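The Prirstead Comparison

Part one: Tuesday

The Honero pair came out of its case at five past two. The protocol asked for 100 transfers with each model, one gripper to a hand, and a note of every slip. The Oninel pair had been done in February and its figures were already in the sheet.

I put on white shoes, as the protocol required, and read the first line aloud for the log. Approach, close, lift, release. The tracker took its position from the marker cubes at the back. If a cube turned too far, the trace jumped and the transfer had to be repeated.

I stood with the jaws pointing at the floor and waited for the tone. The tray was ahead of me, three compartments, with the blue piece in the middle one.

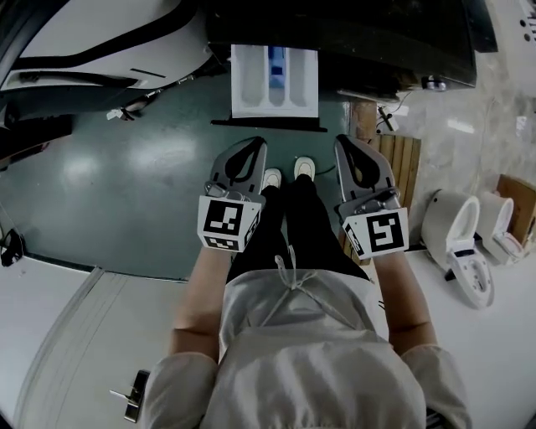
Part two: The sheet

By six the Honero column was full. Three slips on the right, two on the left. The Oninel had done slightly worse on the left and the same on the right. I checked the February entries to see who had run them.

The operator field held my number. I had no memory of the session. The traces were stored, so I laid one over the other. The hesitation before each release was the same length, almost to the sample.

Henriques, the firm paying for the comparison, wanted one recommendation. I typed Honero in the box, saved the sheet and set the cubes back in the foam. Then I opened the February log and listened to the first line being read aloud.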